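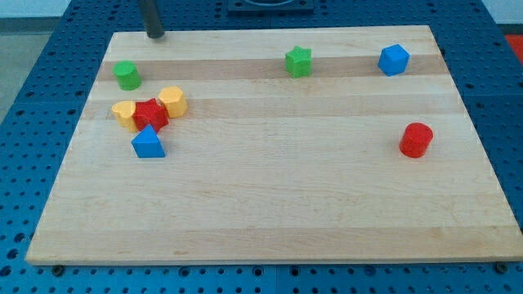
Finally sorting out the shape blocks this week. Putting the whole thing in a thread so I stop answering the same question in messages.

The set came from a sale table in February. The bag said Niazi on a paper tag and nothing else. I paid 4 dollars for it. No box, no instructions, no sorter lid.

They're plastic and light. Some are plain solids like the cube and the cylinders. Then you get stars, a heart, a hexagon. My son likes the stars. He's not interested in the cube at all.

First job was washing. Warm water, dish soap, an old toothbrush for the grooves on the stars. The ridges hold on to dirt more than I expected. The flat ones took no time.

Don't put them in the dishwasher if you don't know what the plastic is. I did that with a Plavura stacking set last year and two of the rings warped.

On the cutting board: it's an old maple one we no longer use for food. It got too dry and I never oiled it. It makes a good play surface. You can carry it from room to room with the blocks still on it.

The perforated table is fine for most things but small kids push their fingers at the holes and forget what they were doing. With the board on top he looks at the blocks.

We leave the side nearest him clear. If the blocks go all the way to the front he sweeps them onto the floor. With a bare space there he pulls one over, looks at it, and puts it down.

What we do with them, mostly: find another one the same color. Then find another one the same shape. Color took him a few days. Shape is slower — he will hand you the hexagon for a cylinder every time, and I can see why.

Standing the triangle on its end is the hard one. He gets it up and then bumps it with his sleeve.

Fahad Usmani asked if I'd sell them on when we're done. Probably not. He has the Kudano set anyway, the one with 80 pieces, and says almost half of it lives under the couch.

Storage is a Jiden tub with a snap lid. It used to hold clothespins. The clothespins are now in a bread bag until I find something better.

Still looking for a sorter lid that fits these. The hole in the one I borrowed is too tight for the heart. If you have a spare from the same set, send me a message and I'll pay postage.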